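Chapter 4
Planning and Paying for Household Task Equipment

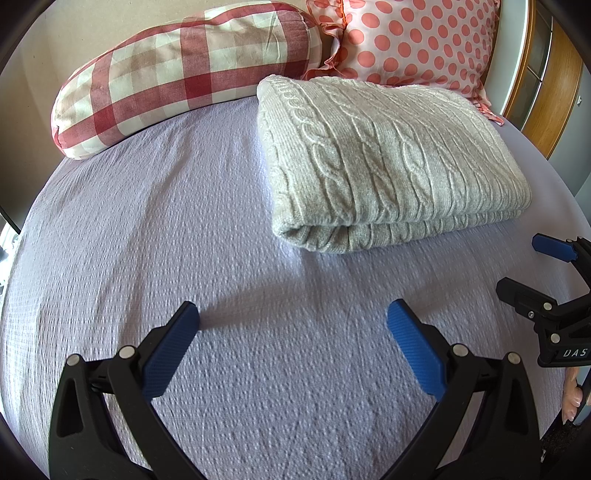

Chapter 3 ended with a task list. By now your group should have one for its own project, with each task written as a verb and an object: fold the blanket, straighten the pillows, clear the sheet. This chapter turns that list into an equipment plan and the plan into a budget.

Students often want to begin with the catalog. They find a gripper they like, check that the price fits, and then look for tasks it can do. The order used in this book is the reverse. Start with the objects, work out what handling them requires, and only then compare products. A plan made in this order is easier to defend when someone asks why the money is needed.

4.1 Objects drive the purchase

Soft goods are among the harder objects to plan for. A box has the same shape each time it is picked up. A knit blanket doesn't. It can be folded thick or thin, its edges roll, and a heavy cable stitch gives the fingers something to catch on, for better or worse. A bolster is long and round and may need to be held in two places. A pillow with a ruffle has a loose border that can be gripped when the person meant to grip the pillow itself.

For each object on your list, record the following before you look at any product:

Thickness at the point where it will be held, both at rest and squeezed.
Weight. Weigh the object. Do not copy the figure from a store label.
Surface, in a word or two: smooth, ribbed, crinkled, looped.
Whether one gripper is enough or two are needed at the same time.
What lies under it, and whether that is also soft.

The last item is left off more plans than any other. A blanket lying on a table and a blanket lying on a sheet are different jobs, and the second one may call for thinner fingertips or a slower approach. Slow work takes more hours, and hours belong in the budget.

4.2 One gripper or two

The largest single decision in most plans of this kind is whether to buy for one hand or for two. Folding cloth, shaking out a sheet, and moving a long pillow all go better with a pair. The cost doesn't simply double, though. A second unit needs its own mount or handle, its own cable or battery, and its own spare pads. It may also need a second trained person. If the two units have to be used together, someone must check that they are set up alike, and that check is repeated every time a part is changed.

The Gollance project, which we follow through the rest of this book, began with a plan for one hand-held gripper. The project set up its work area in a furnished house in Cabanatuan and meant to cover kitchen tasks only. When bedding was added to the list in December, the plan was rewritten for 2 units. The price of the second gripper was easy to find. The added training time was not in the first draft at all, and it turned out to be the larger of the two figures.

4.3 Parts that wear out

Divide every piece of equipment into what you expect to keep and what you expect to replace. Housings, links, and mounts usually go in the first group. Finger pads, screws, cables, and batteries usually go in the second. Pads deserve a line of their own. They do the actual touching, they pick up lint from knitted and textured cloth, and a worn pad changes the results without any alarm or error message.

Gollance allowed 21 sets of pads for its first period of work. The supplier, Plondwood, sold them in single sets and quoted a delivery time of 10 working days. Delivery time matters as much as price here. A project that keeps no spares can lose two weeks of work over a small part — and the rent on the work area is still due.

4.4 The room is part of the budget

Beds, bedding, shelves, lamps, and doors are equipment too when the task depends on them. New planners tend to treat them as already there. Ask who owns each item, who washes it, and what happens when it is damaged. Buy duplicates of anything that must be laundered between sessions. Two sheets with the same texture are worth more to a project than four that don't match, unless variety is one of the things you are paying for.

Measure the space as well. A person working at the side of a bed needs room to stand, bend, and step back with a tool in each hand.

4.5 A first budget sheet

Your budget sheet should have five columns: item, quantity, unit price, delivery time, and the task that requires it. Kino, the smaller project introduced in Chapter 2, used this layout and found that one item in its draft, a floor stand priced at 465 dollars, had nothing in the last column. It was removed.

Keep the sheet to a single page at this stage. Shipping, import charges, and insurance are covered in 4.6, and maintenance contracts in 4.7.

Before you read on

Take three objects from your own task list and complete the five records in 4.1 for each. At least one should be made of cloth. Bring the results with you, as the worked budget in the next section asks you to replace our objects with yours.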